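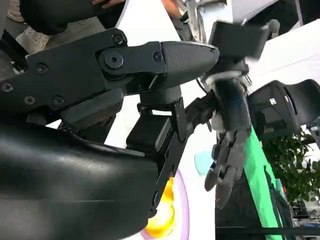
Girero 시레도라 작업장 방문기: 접시 차리는 로봇과 그 옆에서 일하는 사람들

2월에 드디어 다녀왔습니다! Girero의 시레도라(Ciredora) 작업장이요. 회의실이나 대기실에 나가는 다과 쟁반을 차려서 보내는 곳인데, 작년부터 로봇이 상차림 작업을 배우고 있다는 얘기를 듣고 계속 가 보고 싶었거든요. 급식 쪽에서 일하는 분들 모임에 공지를 올렸더니 금방 자리가 차서, 저까지 아홉 명이 같이 갔습니다. 다들 영양사, 조리사, 매장 관리하는 분들이라 질문이 아주 구체적이었어요. 덕분에 저도 혼자 갔으면 못 들었을 얘기를 많이 들었습니다.

정문에서 덧신을 신고 머리망을 쓴 다음 짐은 사물함에 넣고 들어갑니다. 가실 분들은 굽 있는 신발은 피하세요. 덧신이 자꾸 벗겨져서 고생하신 분이 있었어요.

오전 8시 반, 쟁반이 나가는 시간

안내는 현장 책임자 야네스 리바데네이라 씨가 맡아 주셨습니다. 먼저 사람이 차리는 쪽부터 봤어요. 접시를 놓고, 그 위에 간식을 올리고, 머그를 옆에 세우고, 손잡이를 같은 방향으로 돌리고, 뚜껑 덮고, 수레에 싣고. 글로 쓰면 한 줄인데 실제로 보면 손이 정말 빠릅니다. 행사가 몰리는 날에는 쟁반이 하루 최대 1000개까지 나간다고 해요. 저희가 간 날은 700개였고, 그것도 "한가한 편"이라고 하셔서 다들 웃었습니다.

야네스 씨는 이 일에서 제일 힘든 게 무게가 아니라고 하셨어요. 쟁반은 가볍거든요. 같은 높이에서 같은 손목 동작을 오전 내내 반복하는 게 문제라고요. 그래서 예전부터 자리를 자주 바꿔 가며 일했는데, 누가 빠지는 날에는 그 교대가 무너졌다고 합니다. 이 대목에서 같이 간 조리사분들이 고개를 얼마나 끄덕이시던지요. 저도 예전에 도시락 포장 아르바이트를 한 적이 있어서 손목 얘기는 남 일 같지 않았습니다.

Warrier 작업대

그다음이 기다리던 곳! 안쪽 문을 하나 더 지나면 이쪽 직원들이 그냥 'Warrier'라고 부르는 구역이 있습니다. 프로젝트 이름이 그대로 장소 이름이 된 경우예요. 장비와 소프트웨어는 Takthorpe라는 회사가 맡고 있고, 상차림을 어떻게 해야 하는지는 Girero 직원들이 정합니다.

저는 컨베이어벨트가 윙윙 돌아가는 큰 기계를 상상했는데, 전혀 아니었어요. 번들번들한 흰 작업대에 접시와 머그가 올라가 있고, 검은 로봇 손이 그 위로 움직입니다. 크기도 속도도 사람이 옆에서 지켜볼 만해서 무섭다는 느낌은 없었습니다. 오히려 너무 조심스러워서 저도 모르게 숨을 참게 되더라고요. (옆에 계시던 분도 똑같이 숨을 참고 계셨습니다.)
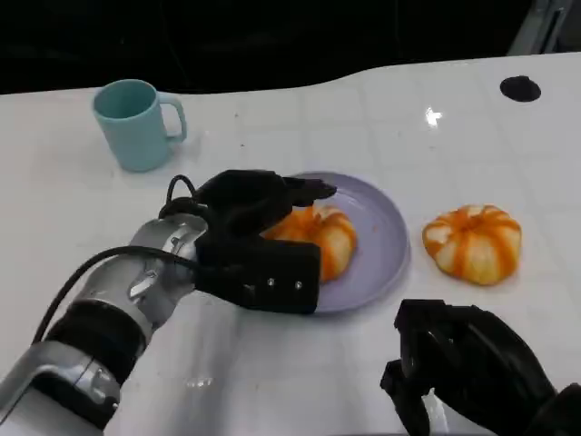

연보라색 접시 위로 나온 왼손. 뒤쪽에는 손잡이가 오른쪽으로 향한 머그가 서 있다.

Takthorpe의 아이슈와리야 디소자 씨가 옆에서 설명을 해 주셨는데, 이분 설명이 참 좋았습니다. 어려운 말을 거의 안 쓰세요. 접시에 둥근 걸 하나 올리는 일에도 사람은 별생각 없이 하는 판단이 잔뜩 들어 있답니다. 얼마나 세게 잡을지, 어디서 놓을지, 접시 가장자리에 걸리면 다시 들지 그냥 밀지. 집는 것보다 놓는 게 어렵다는 말씀이 기억에 남아요. 너무 높은 데서 손을 펴면 굴러가고, 너무 낮추면 손가락이 접시를 건드린다고 합니다.

작업대가 번들거리는 것도 꽤 골칫거리라고 하셨습니다. 천장 불빛이 비치면 카메라로 볼 때 하얗게 뜨는 자리가 생기거든요. 무광 작업대로 바꾸면 안 되느냐는 질문이 바로 나왔는데, 이 건물 작업대가 전부 이런 재질이라 여기서 안 되면 의미가 없다고요. 이런 대답 너무 좋지 않나요? 실험실에서만 되는 걸 만들고 싶지 않다는 뜻이니까요.

질문이 워낙 많아서 설명이 예정보다 길어졌습니다. 부서지기 쉬운 건 어떻게 하느냐, 접시가 겹쳐 있으면 떼어 낼 수 있느냐, 세척은 누가 하느냐. 겹친 접시는 아직 사람이 떼어서 놓아 준다고 하고, 손 부분은 근무가 끝날 때마다 닦는답니다. 손가락 마디 사이를 닦는 게 은근히 귀찮아서 전용 솔을 따로 마련했대요.

손목이 하던 일, 눈이 하는 일

제가 제일 궁금했던 건 원래 쟁반을 차리던 분들이 지금 뭘 하시느냐였습니다. 마침 마니칸단 나이르 씨가 쉬는 시간에 합류해 주셨어요. 여기서 6년째 일하는 분이고, 상차림 줄에서 일하다가 지금은 근무 시간의 절반을 Warrier 구역에서 보내십니다.

나이르 씨가 하는 일은 로봇에게 시범을 보이고, 로봇이 한 걸 보고 괜찮은지 아닌지 판정하는 거예요. 처음에는 뭘 설명해야 할지 몰라서 답답하셨답니다. "손잡이를 왜 그쪽으로 돌리냐고 묻는데, 그냥 늘 그렇게 했거든요. 며칠 생각해 보니까 쟁반 받는 사람이 오른손으로 바로 들라고 그런 거였어요." 이 얘기를 하실 때 얼굴이 정말 환했습니다. 몸에 배어 있던 걸 말로 꺼내 보니 자기 일이 다르게 보이더라고 하셨어요.

그렇게 나온 말들이 지금은 벽에 붙어 있습니다. 간식은 접시 한가운데, 머그는 접시 뒤쪽 왼편, 접시 테두리는 비워 두기. 원래 로봇 때문에 적기 시작한 건데 새로 온 직원들이 제일 잘 쓴다고 해요. 예전에는 선배마다 가르치는 방식이 달라서 첫 주에 혼나는 사람이 많았다고 합니다.

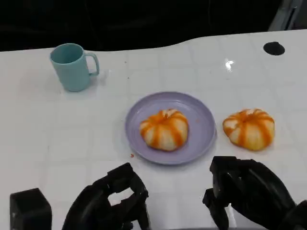

물론 다 좋기만 한 건 아니고, 그 얘기도 숨기지 않으셔서 더 믿음이 갔습니다. 달랄 라와슈데 씨는 아침 조 조장인데, 처음 공지가 나왔을 때 분위기가 많이 가라앉았다고 하셨어요. 사람을 줄이려는 거 아니냐는 말이 바로 돌았고, 회사 설명회도 첫 번째는 말이 너무 어려워서 오히려 불안만 커졌답니다. 그래서 두 번째 설명회는 라와슈데 씨가 직원들 질문을 미리 모아서 그대로 읽었대요. 우리 시간이 줄어드나, 급여는 어떻게 되나, 로봇이 떨어뜨리면 누구 책임인가.

지금까지 이 구역 때문에 근무 시간이 줄어든 사람은 없고, 판정 업무를 맡으면 수당이 붙습니다. 떨어뜨린 건 작업자 기록에 올리지 않기로 했고요. 다만 라와슈데 씨는 내후년까지 그럴지는 자기도 모른다고 딱 잘라 말씀하셨습니다. 그래서 분기마다 근무표를 회사와 같이 들여다보기로 했다고 해요. 이런 장치가 있다는 것만으로도 현장 분위기가 꽤 다르겠다 싶었습니다.

불편한 점도 여쭤봤습니다. 판정 일은 손목은 편한데 눈이 피곤하대요. 오래 보고 있으면 괜찮은 것도 이상해 보이고 이상한 것도 괜찮아 보인다고요. 그래서 오래 앉아 있지 않고 중간에 상차림 줄로 돌아갑니다. 나이르 씨는 동료들이랑 수다 떠는 맛에 줄로 돌아가는 게 반갑다고 하셨어요. Warrier 쪽은 집중해야 해서 아무래도 조용하거든요.

휴게실에서 들은 이야기

견학 끝에 휴게실에서 차를 한 잔씩 주셨는데 여기서 나눈 얘기가 또 알찼습니다. 설비 담당 수디르 아민 씨가 들어오셔서 케이블 정리 얘기를 한참 해 주셨어요. 로봇 팔 쪽은 움직이는 부위에 선이 지나가니까 여유를 너무 적게 주면 당기고, 많이 주면 어딘가에 걸린답니다. 아민 씨는 원래 냉장고와 세척기를 보던 분인데 이제는 로봇 점검까지 하십니다. 교육은 Takthorpe에서 받았고, 처음엔 나사 하나 푸는 것도 겁났는데 지금은 세척기가 더 말썽이라고 하시네요.

같이 간 영양사분이 우리 급식실에도 당장 들일 수 있겠느냐고 물으셨는데, 디소자 씨 답은 아직은 아니라는 쪽이었습니다. 국물 있는 음식, 그날그날 모양이 달라지는 반찬은 훨씬 어렵다고요. 대신 식기 종류를 정리하고 놓는 자리를 글로 적어 보는 건 로봇이 있든 없든 해 볼 만하다고 권하셨어요. 저희 중 몇 분은 돌아오는 버스에서 벌써 자기 주방 쟁반 배치를 그리고 계셨습니다. 저도 그렸고요!

다음에 가실 분들께

견학은 작업장으로 미리 신청해야 하고, 쟁반이 나가는 걸 보고 싶으면 아침 시간대로 잡으세요. 오후에는 상차림 줄이 쉬고 Warrier 구역만 돌아갑니다. 조금 일찍 도착해도 로비에 앉을 자리가 넉넉해요.

질문은 미리 적어 가시는 걸 추천합니다. 저는 막상 로봇 손이 움직이는 걸 보니까 신기해서 준비한 질문의 반은 까먹었어요. 못 여쭤본 것 중에 제일 아쉬운 건 저녁 조 이야기입니다. 아침 조하고는 일하는 방식이 꽤 다르다고 라와슈데 씨가 지나가듯 말씀하셨거든요. 야네스 씨께 메일로 여쭤봤으니 답이 오면 이 글 밑에 덧붙이겠습니다.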